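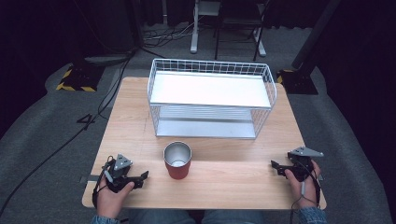
Week 3 notes: hot drinks, cold drinks, and why the cup matters

Okay, heat transfer. Last week we got through conduction and I could see some of you fading by the end, so let me put the main idea down again. Heat moves from the warmer thing to the cooler thing, and how fast it goes depends on the size of the temperature gap, the area it has to cross, and what's in the way. Take a cup like the red one with the steel rim, sitting there with its mouth wide open. People always want to talk about the walls of a cup, but with no lid on, a hot drink loses a lot off the top — warm air rises off the surface and water evaporates, and evaporation is greedy. Keep that in mind for problem 8, where the lid goes on halfway through!

Now, convection. Natural convection is what you get when a fluid moves because part of it is warmer and lighter than the rest. Forced convection is when something pushes it along, like a fan or you blowing on your soup. The Karunaratne handout (it's in the course folder) has the nicest sketches of both. Skip the last page, it uses different symbols from ours and it will only mess you up.

Radiation gets the short version today. Everything gives it off, shiny surfaces give off less, and for the homework you may treat room temperature as 300 kelvin. Yes, kelvin. If you plug Celsius into the fourth-power formula you'll get nonsense, and I will know exactly what you did.

For lab, we're in the Gusitz building again. You have 45 minutes, which is plenty if you read the sheet first. Log the water temperature every minute, plot it against time, and tell me whether the curve flattens as it gets near room temperature (and why it should!). Don't stir unless the sheet says stir.

Reading for next time: the Ondatgate chapter on insulation, first half only. The Biltier problems are optional but the exam will look a lot like them.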